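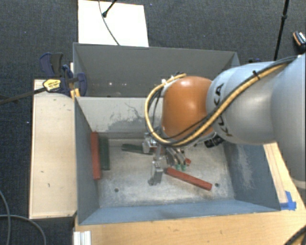 The ferry to Wulmont leaves at ten to seven, and by the time it clears the breakwater the whole top deck smells of toast. Get the toast. It comes with a slab of local butter and a little tub of marmalade, and you'll want something in your stomach before the swell picks up past Sulter Point!

I came over for the walking, which is glorious. The coast track runs 60 kilometres from the jetty to the old lighthouse, and most people take four days over it, sleeping in the huts (book early, they fill up by November). I did the northern half and loved every muddy bit of it - the tea-tree tunnels, the wallabies on the path at dusk, the long empty beach at Tririk where the sand squeaks under your boots.

The big climb is Mount Sulter, all 907 metres of it. There are 386 steps cut into the last stretch, and my knees remember each one. But the view! You can see both coasts and the mainland hills, and on a clear morning the colour of the water goes from bottle green to nearly white.

Back in town, go straight to Chaiyaporn, the Thai place behind the post office. It seats 50 and there's usually a queue, so put your name down and wander along the harbour. The fish curry is hot, sour and enormous. I had it three nights running, and on the last one I ordered the sticky rice as well.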